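Hand-held gripper pair: review after one budget cycle
Aniela Nowakowski

We bought two hand-held grippers from Funico for manual handling work on fabric goods. The order was approved in October as one line: the pair, with cables. Price was 3,845, and spare finger pads were quoted separately. The other candidate was the Rultov set, which cost less but came with a single handle style and a longer lead time on parts.

Build and wear
The body and linkage have held up. Pivots run smoothly and no arm has needed replacing. The pads are a different matter. They are a consumable, and the quote did not treat them as one. Pads with ragged edges still hold soft goods, but I would not trust them on thin sheet. Inspect both fingers, as the two sides do not wear alike. Bunched knits and fleece are easy to grip and hard on foam. Anyone planning for textile work should order pads with the tool.
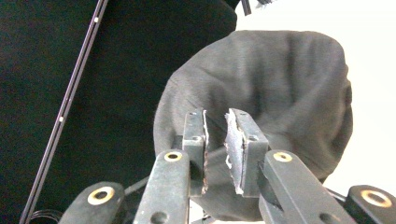
Handling
The pistol-style handle is comfortable with the wrist straight. Held low over the table, the tool is harder to keep level. Grip force depends on the operator, so results differ between people until they have had some practice. Soft bags and pouches can be lifted clear of the table by one side while the other gripper stays free.

Cable routing is the weak point. Each unit has its own cable, and the supplied length suits a seated operator at a small table. Plan on extensions and some means of keeping the slack away from the hands.

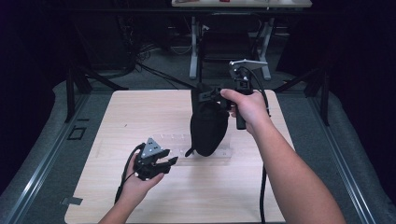
Both grippers in use at the wooden table, with a black fabric bag held in the right one.

Costs to plan for
Pads and cable extensions for the year came to 1,149 on our order from Esteban. Add the marker plates if your setup tracks the tools; Plenament lists them as a separate item. Allow 37 working days for delivery of pads, and keep 2 spare sets on the shelf.

Verdict
Recommended for soft goods, provided the consumables are in the budget from the start. For thin or rigid parts, ask for a trial unit before ordering the pair.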